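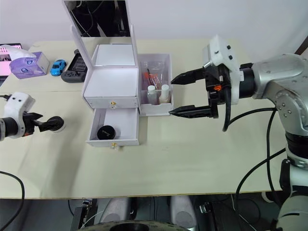 Reading time: 4 minutes

Visit Report: Cropper Home Storage Works and Showroom

Members of the Regional Housewares Retail Association visited the Cropper works on March 20, 2018, at the invitation of the company's managing director, Maureen Mottram. A party of 28 attended, drawn mainly from independent stores with a bath, vanity or bedroom department. The visit was arranged by Keith Bunting of the Association's education office, and this report is provided for members who were unable to take part.

Cropper has made small storage goods on its present site since the founding family gave up the manufacture of cash boxes. The company now produces vanity organizers, jewelry cases, desk trays and bathroom caddies. The works consists of two long brick buildings joined by a covered walkway, with the showroom on the upper floor of the newer one. Members were received in the showroom and given safety glasses and a printed plan of the route.

The Molding Shop

The tour began in the molding shop, where Jamie Naylor, the production manager, explained how the work is scheduled. Drawer shells and outer cases are run in long batches, while dividers and trays are made to order as colors are called for. White accounts for the greater part of production, and Mr. Naylor noted that it is also the least forgiving color to run. Any trace of the previous material will show as a gray streak, and a press changing over to white is purged until two successive parts pass inspection under a daylight lamp.

Several members asked about shrinkage. A drawer that leaves the mold slightly oversized will bind in its case, and one that is undersized will rattle in transit and feel cheap in the hand. Sample drawers from each batch are rested overnight before being tried in a master case kept at the end of the line. The master case in use during the visit had been in service for 12 years and carried the initials of each inspector who had signed for it.

Assembly and Hardware

Assembly is carried out at benches on the ground floor of the second building. Knobs are fitted by hand, and lids with mirrors are hinged at a separate station. Carol Bickerstaff, who supervises the benches, demonstrated the hinge test. The lid must stay where it is placed when opened upright, and it must not fall forward when a drawer beneath it is pulled out to its full length. Each assembler checks one unit in ten, and the count is recorded on a card that travels with the carton.

The party was interested to hear that returned goods are examined at the same benches. According to Ms. Bickerstaff, the most frequent complaint concerns loose knobs, followed by mirrors scratched by customers who had left the protective film in place and then removed it with a blade. The instruction leaflet has been rewritten twice on this account. Members who sell these goods may wish to remove the film from display models themselves.

The Showroom

After lunch, which was served in the staff dining room, members returned to the showroom to view the current ranges. The Seter range consists of shallow stacking trays intended for desk and dressing table use. The Indard range is built for bathrooms and has a raised foot to keep the base clear of standing water. The Skokska range, the newest of the three, will be offered to the trade from May and includes a tall model that stores hair tools in an upright position.

Mrs. Mottram spoke briefly on how the goods are used in the home. The company had asked 810 customers to list what they keep in a vanity organizer, and the replies had changed its thinking about proportions. Bottles are taller than they were when the older cases were drawn, and many customers reported standing them on the windowsill because no compartment would take them. Open side compartments have been made deeper as a result. Brushes remain a difficulty. Customers do not care to lay them flat in a drawer with jars and compacts, and a good number keep them in the bag or sleeve in which they were sold.

A discussion followed on display. Alfie Kettle, attending for the Association's northern stores, observed that organizers shown empty sell poorly in his experience, and that a few ordinary items placed inside give the customer a sense of scale. Others preferred empty units on grounds of theft and dust. Mrs. Mottram said that the company would supply unfilled dummy bottles on request, subject to a minimum order of goods.

Warehouse and Delivery

The visit ended in the warehouse. Roughly 1000 cartons are dispatched in a normal week, with a marked increase ahead of the holiday season. Members raised the matter of broken mirrors on arrival. Mr. Naylor accepted that the former packing had been inadequate and showed the new molded insert, which holds the lid closed and supports the mirror at its corners. Stores still holding stock in the old cartons may exchange it through their usual representative.

Arrangements for Members

Copies of the current price list are held at the Association's office and will be mailed on request. Members wishing to join a second visit should write to Mr. Bunting, giving the name of the store and the number attending. Parties enter by the side gate, and flat, closed shoes are required in both buildings.

The Association thanks Mrs. Mottram and her staff for their hospitality.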